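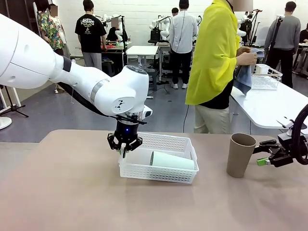
Green cup in the basket, brown cup next to it.

My MC takes always sat too late on the beat, so I nudge them by hand now. Load the vocal into Groltine, zoom right in and drag it 9 ms early – your ears will tell you if that's too much.

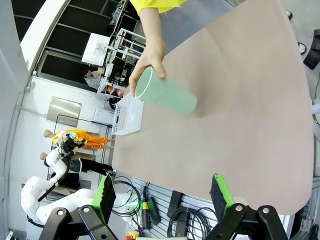

Then loop 4 bars with just the drums and listen again. Still lazy? Move only the first word of each line and leave the rest alone!

© Tumar | Contact | Back to top

Comments
Worked on my jungle set, thanks!
Does this work in Sondirer too?
9 was too much for me, went with 4.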